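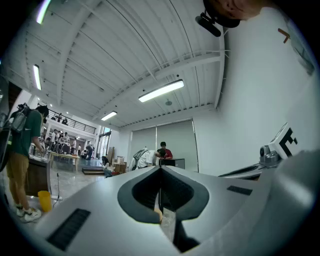

This site uses cookies to remember your login. Accept | Manage settings

Neighborhood Safety Board > Hundenthorpe District > Overnight vehicle break-ins, Trater Street

HGisler
Members are advised that seven vehicles were entered overnight on Trater Street, between the Fankhauser parking garage and the river. The police desk confirmed to me this morning that reports have been taken. No arrest has been made. Residents who keep recordings from the hours of darkness are asked to retain them and to contact the desk directly. Please do not post recordings on this board.
Hubert Gisler, moderator

dostach_east
Thank you for the notice. Were the vehicles locked? The last advisory, in January, did not say, and it makes a difference to what residents should do.

HGisler
The desk stated that four were unlocked. Two had a broken rear window. The condition of the remaining vehicle was not given to me.

lmacantsaoi
I must disagree with the instruction on recordings. In January a member posted a short clip here and the owner of a stolen bicycle recognized it within the day. The desk had held the same clip for a week. I request that the rule be reviewed.
Liam Mac an tSaoi

Permit251
I do not support a review. The same clip led to a young man from Dostach being accused by name in this forum, and he had no part in the matter. His family received visits at home. The rule was adopted for that reason and should stand.

lmacantsaoi
The accusation was made in the replies. Replies can be closed. Withholding the clip itself is a separate question.

HGisler
Both points are noted. The rule remains in force while the present reports are open. A written proposal may be submitted to the moderators if it has the support of 50 members.

Fankhauser_L3
For information, my vehicle was one of those with a broken window. The repair was quoted at 300, and my insurer requires the report number before it will proceed. Owners who reported by telephone should ask for that number, as it was not offered to me.

dostach_east
Is the number issued the same day?

Fankhauser_L3
Mine was issued the following afternoon, upon a second call.

lmacantsaoi
I will draft the proposal and circulate it by private message. Members who wish to sign may write to me.

14 comments | 6 shares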